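Wamden College, Department of Sociology
Student Project Reports > Second Year

Sharing a Laundry Room: How Tenants in One Building Agree on Turns

Project supervisor: Ingvar Thygesen

1. Background

The Warraich building has 492 tenants and one laundry room in the basement. There is no booking system. A sheet of rules was put up by the management company when the building opened, and most tenants we spoke to had never read it. We wanted to know how people decide whose turn it is, and what happens when two people want the same machine.

The idea came from a class reading on waiting lines. A line works when everyone can see who came first. In a laundry room people start a load, leave, and come back later, so the order is hard to see. We expected tenants to have made up rules of their own to deal with this.

2. How we did the study

We handed out a one-page survey in September and collected it over the following weeks. Bernardo Moreira wrote the questions and Min-kyu Nam did the interviews. The survey asked how often people washed clothes, how long they would wait before moving another person's load, and whether they had ever had an argument over a machine.

Five tenants agreed to a longer interview. Each one lasted almost an hour, and we took notes by hand. Names and apartment numbers were left out of the notes from the start.
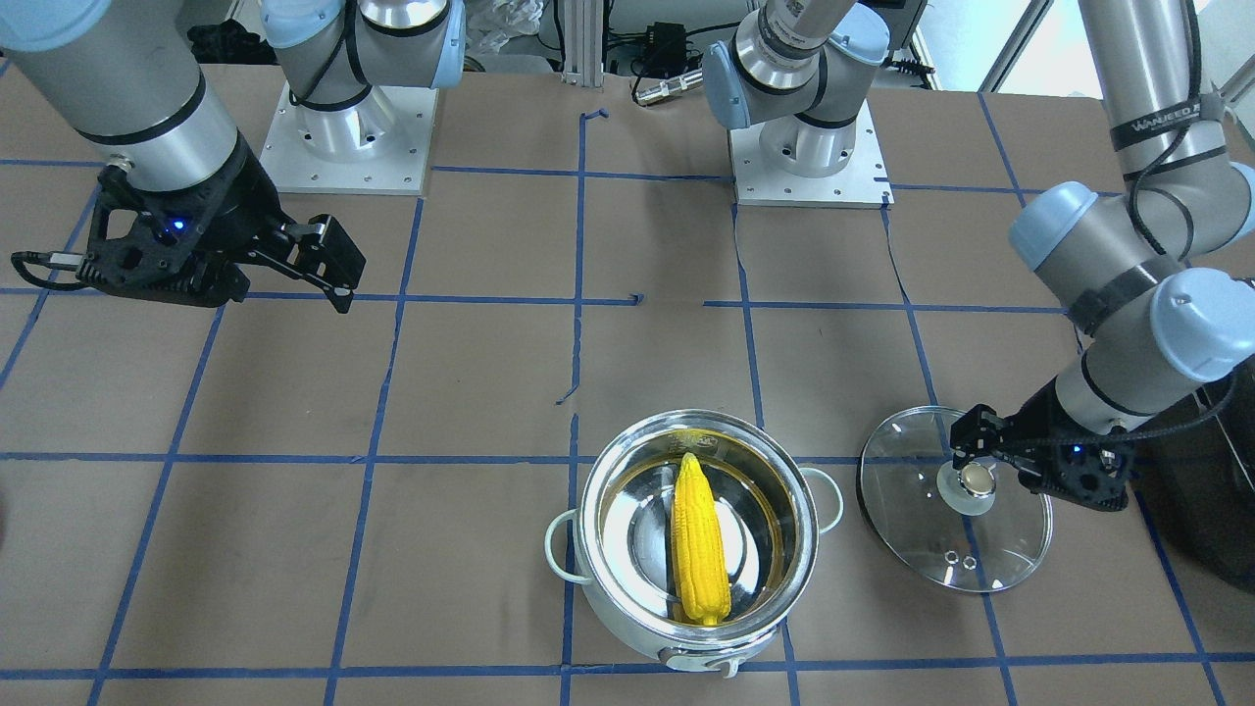

Figure 1. Gripper with open fingers, blue light on.

We also sat in the laundry room on weekday evenings and wrote down what people did with full machines. We told everyone who came in what we were doing. Two people asked not to be included and we crossed out the lines about them.

3. What we found

The most common rule was a waiting time. Tenants said they would leave a finished load alone for a while and then move it to the top of the dryer. They did not agree on how long. Older tenants gave longer times, and people with small children gave the shortest ones.

A second rule was the empty basket. Putting a basket in front of a running machine was treated as a claim on the next turn. New tenants did not know this, and most of the arguments we heard about started there. One man said he had moved a basket to sweep the floor and was not spoken to for a month.

Notes on the door were less useful than we expected – people read them, but said they were always meant for somebody else.
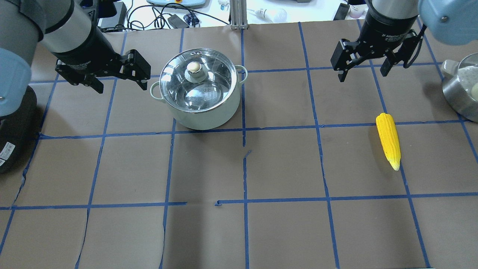 Rukhsana Sandhu

4. Problems with the study

We only looked at one building. The survey was in English only, and several tenants filled it out with help from a relative, so some answers may belong to two people. We never sat in the room on a weekend, when it is busiest according to the interviews.

The question about arguments was badly worded. Some tenants counted a rude look and others only counted shouting. We kept the answers but did not compare them between floors.

5. Next steps

Jawad Yousafzai is going to repeat the survey in the Flaltier building, where machines are booked on a paper list by the door. The same questions will be used, apart from the one on arguments, and the weekend hours will be covered this time.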